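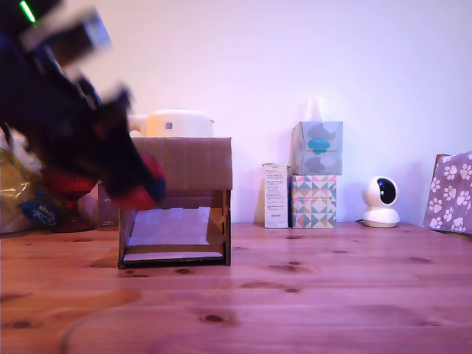 Reviewed by Ilse Maranto

I teach the Monday robotics club at a middle school, and since September my students are working with the Bellis, the tabletop arm kit sold by Skusau. I promised the other club leaders in our district that I would write down what I think of it. We have two of them now, so I can also say something about how much one unit differs from another.

The kit comes with the arm, a gripper, a power supply, a clamp for the table and a booklet of 40 pages. The booklet is clear and the drawings are large. My students needed two meetings to build the first arm. The second went faster, but we had to open the elbow again because one cable was on the wrong side of the bracket. The booklet shows this cable in only one drawing, and from an angle that did not help us.

Our project for this term is called "reach in." The students place an open cardboard box on its side on a wooden table, and the arm must work with it while ordinary household things are standing close by, such as tissue boxes, bags and a small carton. I like this exercise more than the colored blocks that Skusau suggests. With blocks, everything is the same size and the students stop thinking after a short time. With a real box, they must decide how high the arm should travel before it comes down, and they argue about it, which is good.

The Bellis is quick. At full speed it crosses its side of the table faster than the younger students expect, and I keep the setting at 60 percent for them. The shoulder is strong and does not shake much when it stops. The wrist is weaker. When the arm is stretched far out, the gripper arrives a little lower than the program says, and my students have learned to add a correction. In one of our arms this error is clearly bigger than in the other. I wrote to Skusau and they answered in two days with a calibration file, and it became better but did not disappear.

The gripper is good for soft and light objects. It is less good for flat ones. A closed carton lying on the table is almost impossible to pick up unless you push it to the table edge first.

For programming we use Coritz, the free software. Students of 12 years can use the block mode without my help after the first lesson. The text mode is more powerful, but its error messages are short and not friendly. Also, Coritz forgets the saved positions if you close it before you disconnect the arm. We lost one afternoon of work in this way. Please tell your students.

I compared it with the Sovach arm, which our club used last year. The Sovach is slower and louder, but its wrist is more exact and it has a proper stop button on the base. On the Bellis, you must stop it from the screen or pull the plug. For a room full of children I find this a serious fault.

I would still buy the Bellis again for a club with one adult for each arm. For a bigger class I would wait for a version with the button. Spare finger pads are sold separately, and you should order them together with the kit.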